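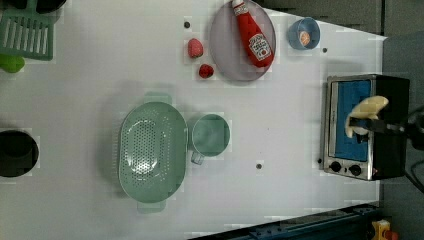

To: members of the Dosby play kitchen list
Re: Shelving the small pieces

On behalf of Brindden Play Library, we reply to the message below.

> Our set came back with the ketchup bottle on the large plate
> and the orange slice in the blue dish. Should they be
> shelved that way?

Please return food to tray 74 and dishes to tray 69. 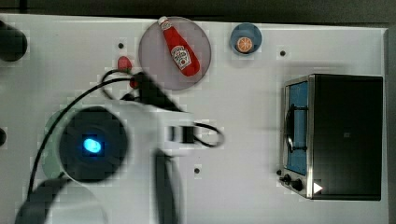

STRAWBERRIES

Both strawberries belong in tray 74. Replacements may be requested under list entry 116.

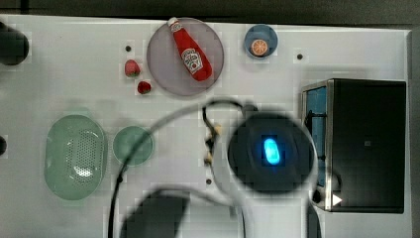 Väisänen
Collections Officer, Brindden Play Library

The revised shelving list will be sent to members in September.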